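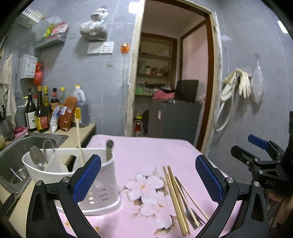 Atdale unit 14, kitchen: table, sink and condiment side

Kitchen check, November
Checked by: Ismael Lacerda

Table covering: CLEAN AGAIN. Small orange food stains on the floral cloth. Please wipe before the next meal.

Chopsticks and fork: TO SORT. They are lying together on the cloth. Wash all, then stand them in the white drainer. Throw out any chopstick with a split.

Utensil drainer: OK. Ladle is in its place. Empty the water from the bottom every evening.

Sink: one small metal pot inside, to be washed.

Bottles at back: OK, but I did not read the dates. Tenant to check all before 20 November. Soy sauce goes to the fridge if the label asks it.

Power outlet on back wall: keep the hanging bag away from it. Test of safety switch not done today, Jullen has the key of the board.

Next visit: 9 am, I will phone first.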